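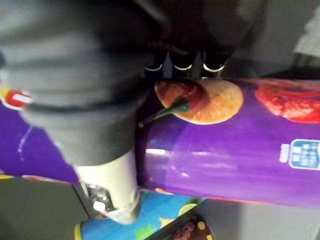 White finger, purple canister, one of our many indoor hobbies.

About Ellby

Ellby teaches robots to restock shelves. We are a company of 14, founded by Yoon-hee Koo and Zoltán Bárány, who met while arguing over a broken conveyor and have kept the argument going ever since.

Most companies use this page to tell you about their values. We'd like to tell you about the February crush.

The February crush

Our control software is called Droltusus (Zoltán named it, and we were all too tired to object). That February it was running an overnight restocking test when the grip force sensor on one finger got stuck at zero. Droltusus concluded it wasn't holding anything, so it squeezed harder. Then it squeezed harder again. By morning it had gone through 24 canisters of potato chips and was politely asking for more.

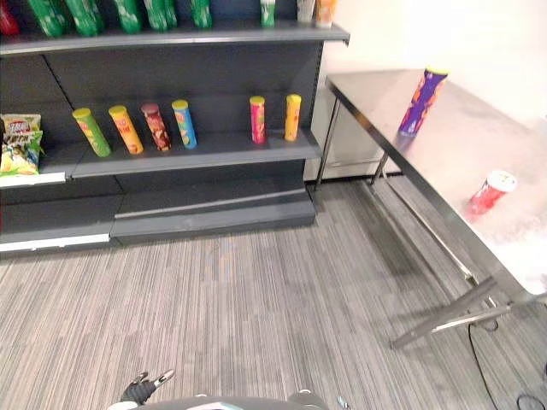

The embarrassing part was the log. It held 605 warnings, every one sent to an inbox that belonged to an intern who had left before the holidays. The emergency stop worked perfectly well, for anyone who happened to be in the building. Yoon-hee vacuumed the carpet herself and then wrote the incident report, which some of us still think is the best thing this company has published.

Our first customer, Bekton, was due to visit that same week. We showed them the report before the demo. They signed anyway, after asking a lot of questions about the inbox.

What changed

- Two force readings per finger. If they disagree, the hand lets go and the arm stops.
- Warnings go to a phone that is on, carried by a person who works here.
- No unattended runs. Somebody stays in the room, within reach of the stop button.
- Round things that roll get their own test, and they get it often.
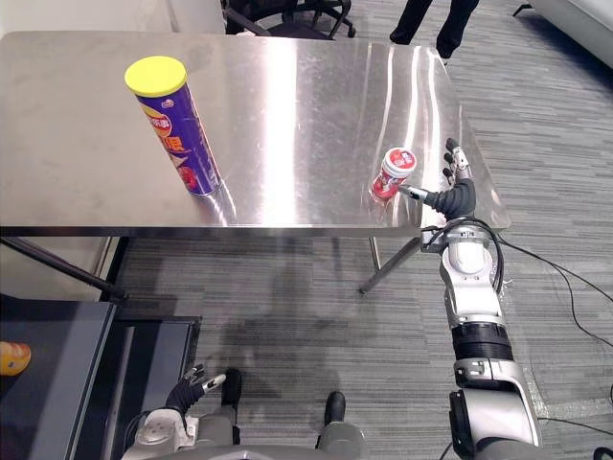
Working with us

We test for grocers and for the people who build store equipment, Qiu being the newest of them. If you have a product that is slippery, dented or badly behaved, send us a case. Please send two if it's chips.

Page updated December 5, 2022

We use cookies to improve your experience on this site. Accept all | Manage preferences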